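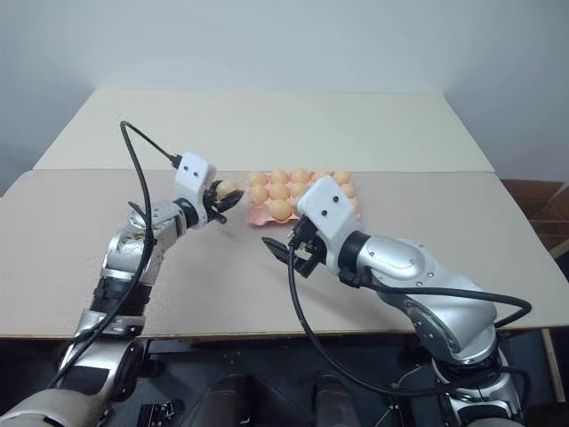
Moving eggs out of the carton - worth it or not?

Asked in Kitchen & Pantry, 5 answers, 227 views

So I bring home a carton of eggs every Friday and up to now it just got shoved in the fridge wherever it fit. Last month I bought one of those lidded egg bins (mine is a Skulanell, holds 18) and now I'm second guessing the whole thing. My sister says you should never take eggs out of the carton. My neighbor says the carton is dirty and should go straight in the trash. I've also got those molded cartons with the deep cups, and when I pull eggs out of one side the other side gets heavy and it tips when I grab it. I lost 4 eggs on the kitchen floor that way in May and I am still a little bitter.

Do you all transfer yours or leave them be? And if you transfer, is there a trick to doing it without cracking any?

Erken_kitchen
Leave them in the carton! It keeps them from knocking into each other, they don't pick up the smell of last night's onions, and the date is right there on the lid. With a bin I could never remember which eggs were older and I ended up floating them all in a glass of water like a science fair.

For the tipping, take eggs from both ends and work toward the middle. My mom did it that way and I thought she was just being fussy, but a carton with the weight in the center picks up nice and level. Also two hands. I know, I know, but two hands.

5 people found this helpful

mudroom_and_more
I transfer mine and I like it, so here's the other side. I set the carton down on the counter right next to the bin so I'm only going a few inches, and I do one egg at a time. Every cracked egg I've ever had was from trying to carry three in one hand. Hold it around the fat middle, lift straight up so it doesn't catch on the rim of the cup, and let it touch bottom before you let go. If one feels stuck, it probably leaked and glued itself down - don't yank, dab a little water around it and wait a minute.

Pointy end down if your bin has cups. Cut the date off the carton and tape it to the bin, and use up the old ones before you add new. Keep the bin on a shelf too, the door gets warm every time somebody wants a snack.

I had a Utix bin before this and the lid never sat right, so check that before you toss the receipt.

ueda_st_baker
get a smaller carton lol

1 person found this helpful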